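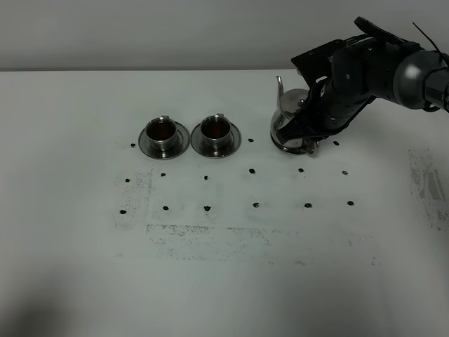
Le thé servi, deux tasses sur leurs soucoupes.

Elle avait acheté le service à Skemska, un vendredi d'octobre, dans une boutique qui vendait surtout des clous et de la corde. Deux tasses en inox, leurs soucoupes, une théière ronde. Le marchand en demandait 200 couronnes. Elle n'avait pas discuté.

Il l'avait attendue à la gare avec les valises. Quand elle avait ouvert le papier journal pour lui montrer, il avait dit que l'inox brûlait les lèvres et que le thé y prenait un goût. Elle avait répondu qu'au moins ça ne casserait pas.

Cela n'avait pas cassé. Le service avait fait le voyage jusqu'à Curnier, puis trois déménagements, dont un sous la pluie. Ils avaient perdu en route une lampe, un carton de livres et le chat de la voisine, retrouvé plus tard dans le camion. Les tasses étaient arrivées chaque fois au fond du même seau.

À Curnier, ils habitaient au 32, au-dessus de l'ancien garage Serrano. La table était blanche et se salissait vite. Il la frottait le soir avec une éponge, elle le matin avec un chiffon, et il restait toujours des traces grises au milieu. Ils avaient cessé d'en parler.

Ce jour-là, il avait posé l'enveloppe de Meken contre le mur, dans l'entrée, là où ils mettaient les factures. Elle l'avait vue en rentrant. Elle avait enlevé son manteau et fait chauffer l'eau.

« Ils proposent combien ? demanda-t-elle.

— 4000 pour le départ. Le logement est fourni.

— Meublé ?

— Oui. »

Elle versa le thé presque jusqu'au bord, comme elle faisait toujours. Il disait que c'était trop, qu'on ne pouvait plus soulever la tasse sans en mettre partout. Cette fois il ne dit rien. Le thé était très foncé.

« Si c'est meublé, il y aura des tasses, dit-elle.

— Sûrement.

— En porcelaine.

— Je ne sais pas. Ce n'est pas écrit. »

Elle s'assit. Dehors, le car de 13 heures passa et fit trembler la vitre. Ils burent sans se presser. Il se brûla un peu et reposa la tasse dans sa soucoupe.
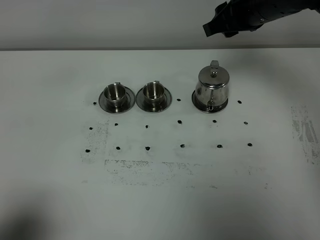 Le service au complet, la théière sur sa soucoupe.

Il lut la lettre à voix haute, les deux pages. Il fallait répondre avant la fin du mois. Elle lui fit relire le passage sur le chauffage, puis celui sur le préavis.

« Le seau est encore à la cave ? demanda-t-elle.

— Derrière les vélos. »

Elle hocha la tête et lui demanda d'aller le chercher.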